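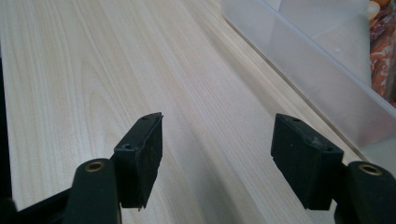
The request concerns the work surface in the second-floor project room at Zokdale, which the room's users have reported as uneven in color. The reporter, Rekha Kashyap, wrote that the surface "looks stained or sun-bleached in a stripe" and asked whether it should be refinished or replaced under the Tallex furniture agreement. The surface is pale, between cream and beige, with fine brown grain lines running on the diagonal and a few arched figures among the long wavy stripes. A faint band of slightly darker shading crosses it, also on the diagonal, and this band is the subject of the ticket. The surface has a soft sheen where the light reaches it.

Category: Furniture and fittings
Priority: Low
Location: Zokdale, project room, window side
Reported by: Rekha Kashyap
Assigned to: Vivek Chauhan, Building Services
Status: Closed, with one follow-up item

Original report

The surface by the window has a darker stripe on it. I noticed it when we moved the document trays to the other side of the room, and I cannot say how long it has been there. It does not come off with a dry cloth. I have not tried any cleaning product because the room guide says to ask first. Two colleagues think it is a water mark. We are due to host the Brandes visitors and would prefer that the room look its best, but the surface can be used in the meantime. Please advise whether we should cover it.

Entry 1 – Building Services

Ticket received and acknowledged. The reporter is asked not to apply polish, bleach, or any abrasive pad until the surface has been inspected. Please also confirm the following: whether liquid has been spilled in this area, whether any heated item has been placed on it, and whether the stripe can be felt with a fingertip.

Entry 2 – Rekha Kashyap

No spill has been reported to me. The kettle is kept in the corridor and has never been used in the room. I ran my hand across the stripe and felt no ridge or roughness. My colleague believes the stripe is more noticeable in the afternoon, but we did not write down any times.

Entry 3 – Building Services

Thank you. A surface damaged by water will usually swell or lift, and this can often be felt before it is seen. The lack of any ridge makes water damage less likely but does not rule it out. The possible causes to be checked are:

Residue from a cleaning product
Fading around an item left in one place
Shadow from the window fittings
Variation in the surface pattern

The original order papers have been requested from Trumus, who supplied the furniture for this floor. Until the inspection is complete, please leave the surface uncovered. A cloth or mat would make any fading harder to judge.

Entry 4 – Vivek Chauhan, site visit

Inspected 27th February with the room lights off and the blinds in their usual position. The band was visible on arrival. The following steps were carried out in order.

Step 1. Wiped a small area with a clean, dry white cloth. No color transferred to the cloth. No change to the surface.

Step 2. Wiped the same area with a cloth dampened with plain water, then dried it at once. No change. Waited 10 minutes and looked again. No change.

Step 3. Pressed along the band and on either side of it with a flat hand. No soft areas and no lifting.

Step 4. Raised the blind fully. The band became weaker and its edge moved toward the wall. Lowered the blind halfway. The band returned, wider than before.

Step 5. Closed the blind completely and switched on the ceiling lights. The band could no longer be made out. The grain lines were unchanged.

Step 6. Repeated steps 4 and 5 to confirm. Same result on both occasions.

Finding: the darker band is a shadow. The bottom rail of the blind hangs out of level and blocks part of the daylight at an angle. As the shadow falls in nearly the same direction as the grain, it is easily taken for part of the surface. No stain, fading, or residue was found.

Entry 5 – Building Services

The order papers have now been received from Trumus. They list the finish as a patterned grain with natural variation in tone, and the arched figures are therefore within the normal range for this product. No claim will be made under the Tallex agreement. Refinishing is not recommended. Sanding in particular must not be attempted on this surface under any circumstances.

The blind has been added to the maintenance list. The lift cord on the left side has stretched and will be replaced. The part costs less than the minimum order value, so it will be ordered together with other items for the same floor.

Entry 6 – Rekha Kashyap

Thank you for the explanation. We tried the blind ourselves and saw the band move. I have informed the others, and the room will be used as normal for the visit. May we keep the blind fully raised in the meantime, or would that put strain on the cord?

Entry 7 – Vivek Chauhan

The blind may be kept fully raised. Please do not leave it halfway, as this places most of the weight on the stretched cord. For routine care of the surface, use a soft cloth dampened with water and dry it afterward. Cleaning sprays should be applied to the cloth and never directly to the surface.

Resolution

Furniture: no fault found. No further action.
Blind: cord replacement pending – see maintenance list, Zokdale, second floor.
Reporter has agreed to closure. The ticket may be reopened within 5 working days by replying to the closing notice. After that period, please submit a new request and quote this one in the description field.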